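Satti (robot arm kit)

Satti is a small tabletop robot arm sold as a kit by Pakerness, and I've been keeping this page on it for our club wiki ever since I built my first one. I've put together two of them now, so a fair bit of what follows comes from my own bench (and my own bad language). Where Faisal Ghauri or Shamim Kazmi have corrected me on the talk page, I've put their version in and grumbled quietly.

Background

The arm was drawn up by Valter Correia as a cheaper follow-on to the Urna, an older kit that was lovely to use but a pig to get spares for. Pakerness took it on and the first batch of 1000 went out one December. Mine came in a plain box with 42 pages of instructions, mostly drawings, and a bag of screws that I managed to tip on the carpet within the hour.

Design

Satti is made of white plastic brackets, plenty of them full of little holes, moved by hobby servos at the joints. I love the holes! You can bolt nearly anything anywhere, and if you don't like where a bracket sits you just shift it along and try again. A small gripper goes on at the wrist end. The upper link is forked with an open slot down the middle, which saves weight and gives you something to tie the wires to, though you'll still have a loop or two hanging about up top whatever you do.

It needs a firm base. Plenty of us clamp things down and mark out a square on a dark board with yellow tape, then use small coloured blocks for practice. Blue shows up nicely on black, and the tape doesn't have to be perfectly straight for the exercise to make sense.
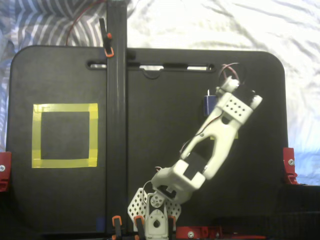 Software

The kit works with Udus, a free program that lets you drag sliders for each joint, save a pose and play your poses back in order. It's a bit plain to look at but I had the arm waving at me the same evening. Taha Nasr wrote a set of block-moving lessons for it, and they're still what I'd hand to anyone starting out. Do set the middle position of every servo before you screw the horns on. I skipped that page and had to take the whole shoulder apart again.

Reception

People in the club mostly like it. Adeel Chaudhry reckons the wrist is too floppy for anything heavier than a toy block, and I'd agree with him there, but he's kept his. My main moan is the servo leads, which could do with being over two inches longer. Spares are easy to get from Pakerness, and brackets from the Urna will fit if you drill them out a touch.

See also: Urna, Udus, Servo centring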